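Okon Zweiarm-Messplatz – Einrichtungsanleitung
Abschnitt 4: Aufnahme von Demonstrationen für Textilaufgaben
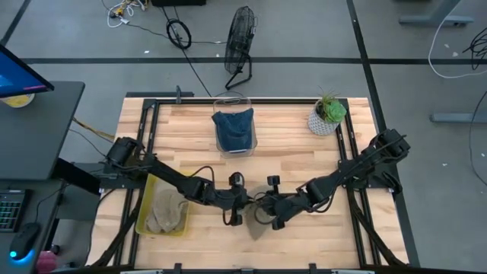
Dieser Abschnitt setzt voraus, dass beide Arme nach Abschnitt 3 montiert, verkabelt und einzeln getestet sind. Er beschreibt, wie ein Datensatz für die Aufgabe »Tuch übergeben und ablegen« aufgenommen, geprüft und an das Training übergeben wird. Für starre Objekte gilt Abschnitt 5. Die Grenzwerte unterscheiden sich, die Reihenfolge der Schritte ist dieselbe.

Stand der Anleitung: 2. Juni 2021. Gültig für Steuerungssoftware Pollby ab Version 2.

4.1 Zweck des Verfahrens

Bei der Arbeit mit Tüchern und Kleidungsstücken ist die Form des Objekts zu Beginn eines Durchgangs nicht bekannt. Ein fest programmierter Greifpunkt führt deshalb häufig ins Leere. Das Eyvindsson-Verfahren umgeht die Modellierung der Stofffalten. Eine Bedienperson führt die Aufgabe mehrfach über die Fernsteuerung aus, und die Regelung lernt aus Kamerabildern und Gelenkwerten, welche Bewegung als nächste folgt.

Die Übergabe zwischen den Greifern ist der schwierigste Teil. Beide Arme halten das Tuch kurzzeitig gemeinsam, und schon ein geringer Versatz spannt den Stoff oder zieht ihn aus einem der Greifer. Die Demonstrationen müssen diesen Moment in ausreichender Vielfalt enthalten. Aufnahmen, in denen das Tuch immer an derselben Ecke gefasst wird, ergeben eine Regelung, die nur diese Ecke beherrscht.

4.2 Arbeitsfläche vorbereiten

1. Steuerung in den Zustand »Halt« schalten. Die Motoren bleiben bestromt, nehmen aber keine Fahrbefehle an.

2. Rahmenprofile auf festen Sitz prüfen. Lockere Schrauben nachziehen und anschließend die Nulllage beider Arme neu einlesen (Abschnitt 3.6).

3. Kabel an den Armen kontrollieren. Jede Schlaufe muss so viel Spiel haben, dass sich das Gelenk über den gesamten Arbeitsbereich bewegen kann. Kabel, die über die Tischkante nach unten laufen, dürfen nicht unter Zug stehen.

4. Handgelenkkameras mit einem trockenen Mikrofasertuch reinigen. Kein Lösungsmittel verwenden.

5. Tuch und Nebenobjekte auf den Tisch bringen. Nebenobjekte sind Gegenstände, die zur aktuellen Aufgabe nicht gehören, etwa eine Pflanze im Topf oder ein durchsichtiger Behälter mit einer Mütze darin. Sie bleiben während eines Blocks an ihrem Platz und werden zwischen den Blöcken versetzt.

Hinweis: Ein Datensatz, der nur auf leerer Fläche aufgenommen wurde, überträgt sich schlecht auf einen belegten Tisch. In den Dombridge-Vergleichsreihen vom Februar griff eine so trainierte Regelung wiederholt nach dem Rand eines Behälters, sobald einer in Reichweite stand.

VORSICHT
Keine Glasgefäße und keine offenen Flüssigkeiten auf die Arbeitsfläche stellen. Pflanzen nur verwenden, wenn die Erde trocken und der Topf standsicher ist.

4.3 Kamerabilder prüfen

1. In Pollby die Ansicht »Kameras« öffnen. Die Übersichtskamera und beide Handgelenkkameras müssen ein laufendes Bild liefern.

2. Im Bild der Übersichtskamera kontrollieren, ob beide Armbasen und der gesamte Bereich zwischen den seitlichen Profilen sichtbar sind.

3. Beide Arme langsam zur Tischmitte fahren. Die Greiferspitzen müssen im Bild der jeweiligen Handgelenkkamera erscheinen.

4. Belichtung auf einen festen Wert setzen. Die automatische Belichtung bleibt ausgeschaltet, da sie beim Überfahren heller und dunkler Flächen nachregelt und dadurch Helligkeitssprünge im Datensatz entstehen.

5. Zeitstempel vergleichen. Weichen die Kameras voneinander ab, die Aufnahme nicht starten, sondern den Kameradienst neu laden.

Hinweis: Graue Tücher heben sich von einer hellen Holzplatte gut ab. Bei beigen oder sandfarbenen Stoffen ist der Kontrast geringer. Für solche Stoffe einen eigenen Block anlegen und die Belichtung vorab am liegenden Tuch einstellen.

4.4 Parameter für Textilien laden

1. Profil »Textil« auswählen. Das Profil begrenzt die Greifkraft und die Geschwindigkeit beider Arme.

2. Blockgröße auf 16 Durchgänge einstellen.

3. Anzahl der Blöcke auf 16 einstellen.

4. Maximale Zahl der Zeitschritte pro Durchgang auf 400 setzen. Durchgänge, die diesen Wert erreichen, beendet die Software selbsttätig und kennzeichnet sie als »Zeitgrenze«.

5. Einstellungen speichern und das Profil für die Dauer des Datensatzes sperren.

Hinweis: Die Sperre kann aufgehoben werden, ohne dass Pollby einen neuen Datensatz anlegt. Änderungen an der Greifkraft innerhalb eines Datensatzes sind später nur über die Protokolldatei zu erkennen. Bei geänderter Kraft immer einen neuen Datensatz beginnen.

4.5 Durchgang aufnehmen

1. Tuch mit der Hand anheben und aus geringer Höhe auf die Tischmitte fallen lassen. Nicht glattstreichen und nicht falten.

2. Hände aus dem Arbeitsbereich nehmen. Erst danach den Zustand »Fernsteuerung« freigeben.

3. Aufnahme starten und den Signalton abwarten.

4. Mit einem Arm das Tuch an einer gut zugänglichen Kante oder Falte fassen und anheben, bis der untere Zipfel die Tischplatte nicht mehr berührt.

5. Den zweiten Arm von der gegenüberliegenden Seite heranführen. Die Greifer sollen sich über der Tischmitte treffen.

6. Mit dem zweiten Greifer eine freie Kante fassen. Der Stoff zwischen den Greifern darf durchhängen. Ein straff gezogenes Tuch belastet die Handgelenke und rutscht beim Öffnen oft aus.

7. Kurz in dieser Stellung verharren. Den ersten Greifer öffnen und gerade zurückziehen.

8. Tuch zur Ablageschale führen, absenken und loslassen. Der Arm soll dabei nicht gegen den Schalenrand stoßen.

9. Beide Arme in die Ruhestellung fahren und die Aufnahme beenden.

10. Ergebnis eintragen: »erfolgreich«, »Tuch verloren«, »Kollision« oder »abgebrochen«.

Die Seite, von der aus zuerst gegriffen wird, nach jedem Durchgang wechseln. Die Ablageschale darf bereits ein anderes Tuch enthalten. Für die Kennzeichnung ist dann im Feld »Schale« der Eintrag »belegt« zu wählen.

WARNUNG
Quetschgefahr zwischen den Greifern und an den Gelenken. Während der Fernsteuerung nicht in den Bereich zwischen den Armen greifen, auch nicht, um ein heruntergefallenes Tuch aufzuheben. Vorher auf »Halt« schalten und den Stillstand beider Arme abwarten.

VORSICHT
Ventilatoren im Raum können ein hängendes Tuch bewegen. Vor der Aufnahme ausschalten oder vom Tisch wegdrehen. Bleibt ein Gerät zur Kühlung in Betrieb, Stufe und Richtung im Protokoll vermerken und über den gesamten Datensatz beibehalten.

4.6 Umgang mit Fehlversuchen

Verlorene Tücher und nachgefasste Griffe nicht löschen. Ein Durchgang, bei dem der zweite Greifer zunächst ins Leere schließt und dann neu ansetzt, ist für das Training brauchbar, sofern er mit der Ablage endet. Solche Durchgänge zusätzlich mit »Korrektur« kennzeichnen.

Zu verwerfen sind Durchgänge mit

– Ausfall oder Standbild einer Kamera
– Eingriff von Hand während der Aufnahme
– Berührung zwischen Arm und Rahmen
– versehentlich verschobenem Nebenobjekt

Verworfene Durchgänge ersetzt Pollby am Ende des Blocks. Die laufende Nummer wird nicht neu vergeben.

4.7 Datensatz prüfen und übergeben

1. Nach jedem Block die Wiedergabe im Zeitraffer ansehen. Auf Bildsprünge und verdeckte Greifer achten.

2. Gelenkverläufe der Übergabe einblenden. Beide Kurven müssen vor dem Öffnen des ersten Greifers einen kurzen flachen Abschnitt zeigen. Fehlt er, wurde Schritt 7 in Abschnitt 4.5 übersprungen.

3. Verteilung der Greifpunkte anzeigen. Häufen sich die Punkte an einer Stelle, im nächsten Block bewusst andere Kanten fassen.

4. Datensatz abschließen. Pollby berechnet die Prüfsumme und legt eine schreibgeschützte Kopie an.

5. Kopie dem Training zuweisen (Abschnitt 6).

4.8 Bewertung der trainierten Regelung

Die Bewertung findet am selben Tisch und mit derselben Kameraeinstellung statt. Das Tuch wird wie bei der Aufnahme fallen gelassen, die Bedienperson greift nicht ein. Als Erfolg zählt nur ein vollständiger Ablauf bis zur Ablage in der Schale. Zusätzlich wird die Übergabe getrennt gewertet, damit sich Greiffehler am Anfang von Fehlern beim Loslassen unterscheiden lassen.

Nebenobjekte für die Bewertung an Stellen setzen, die im Datensatz nicht vorkommen. Ein zweites Tuch in abweichender Farbe gehört in eine eigene Messreihe, und die Ergebnisse beider Reihen werden nicht zusammengerechnet.

Bricht die Regelung mehrfach an derselben Stelle ab, zuerst die Nulllage der Arme und die Kameraausrichtung prüfen. Stimmen beide, einen weiteren Block mit Schwerpunkt auf dieser Stelle aufnehmen und das Training mit dem erweiterten Datensatz neu starten. Das vorherige Modell bis zum Abschluss der neuen Bewertung aufbewahren.

Weiter mit Abschnitt 5: Aufnahme mit starren Objekten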